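April, late evening, kitchen

Well, I did it. I walked the whole Dakden loop, the one I've been talking about since before Christmas, and I'm writing this with my feet in the dishpan because I don't own anything else big enough. If the spelling goes downhill, blame the feet.

Twenty-two miles! I keep saying it out loud. The sign at the trailhead says 22 and my watch didn't agree, but my watch also thinks I live in the river, so I'm going with the sign.

I set off just after six with Dexter, who had promised he'd be ready and was standing in his driveway in socks. We got to the lot at the Kerekes end a little before seven, and there was one other car in it and frost on the picnic table. I'd packed for warm. I had the blue windbreaker and a T-shirt under it and that was the whole plan. Dexter lent me a fleece that smelled like dog, and I wore it till ten and then carried it for the rest of the day tied around my middle, swearing at it.

The first stretch is all farm track and it goes on forever. You can see the ridge the entire time and it doesn't get any closer. We talked about his job (he's thinking of leaving again) and about whether you can freeze rice (you can, I do it all the time), and then we hit the creek crossing and the stepping stones were a good two inches under. So that was wet boots by eight-fifteen. I should have taken them off and gone barefoot like he did. I was too proud and I thought I could hop it.

Then up. Oh, the up. The map gives the top of Cumberg as 2,287 feet and I'd been telling everybody at work that it was "only roughly 2,000," like that last bit didn't count. The last bit counts! It's all loose rock, and there's a false top where you come over the edge feeling like a champion and there's a whole other hill sitting there. I sat down on a stone and ate my entire bag of peanuts out of spite. Dexter ate an orange very slowly and didn't say a thing, and I was grateful.

But the top, the real one, was so good. We had it to ourselves. There was wind, but you could tuck down behind the cairn and be out of it, and we stayed maybe forty minutes when we'd said ten. You can see the reservoir and the water tower at Kerekes and way off past that a smudge that Dexter says is the city and I say is weather. I found some tiny yellow flowers growing flat against the ground and tried to look them up, no signal, and now I can't remember the leaves well enough to look them up here. Next time I'll make a sketch.

Coming down the back side is where I got in trouble. My left knee started up around the second gate, the same spot on the outside that bugged me last fall, and I had to do the steep part sideways like a crab. Dexter cut me a stick. It was a terrible stick, it had a bend in it right where you'd want to lean, but I got fond of it and it's in the hall now. I'm not throwing it out.

We stopped at Tamo for a late lunch, which I'd been thinking about since the creek. They've moved the counter and put in new stools, and the woman who runs it says she's going to be open year-round from now on, so hooray for that. I had the bean soup and then I had the bean soup again. Two bowls, plus bread, plus half of Dexter's pie while he was in the bathroom. He noticed. I bought him a coffee.

After that there's not much to tell, it's six flat miles along the old rail bed and we hardly talked. I counted fence posts for a while and then lost track and started singing, very quietly, the one song I know all the words to. My heels were on fire. A kid on a bike went by us three times, back and forth, and the third time he asked if we were lost.

Back at the car at ten past five. Took off the boots and put my bare feet on the gravel and just stood there.

Then home, and the thing about a day like that is you come in the door starving and too tired to cook anything real. I stood there with the fridge open for a good five minutes, letting all the cold out and thinking about my mother. Eggs it was, then, on toast, with the last of the hot sauce, eaten standing up.

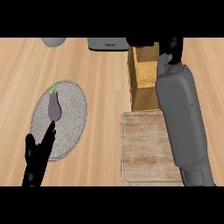 I called Mom after, because I'd said I would. She wanted to know if I'd worn a hat. I had a hat, it was in the car. She asked if the knee had held up and I said mostly, and she gave me the speech about the physical therapist, and she's right, I've had the number stuck up by the phone since fall. I'll call in the morning. I'm writing it here so I have to.

Things to remember for next time, while they're fresh: take the thick socks and a spare pair in a plastic bag. Take the boots off at the creek, you goof. More peanuts. Bring a pencil for the flowers. Start from the Tamo end if we can get someone to drop us, so the rail bed is done before lunch and the soup comes at the beginning AND maybe there's a way to have it at the end too, I haven't worked that out.

Dexter just texted to say he can't get up his stairs. I told him to sleep on the couch. He says the dog's already on it.

He wants to do the north loop in the summer, and I said yes before I'd even looked at how long it is. I've looked now. Oh boy. I'll tell him it has to be after the knee's been seen to, and I want two proper stops in it, one of them with chairs.

The water in the dishpan's gone cold, so I'm going to dry off and hobble to bed. Boots are on the back step stuffed with newspaper.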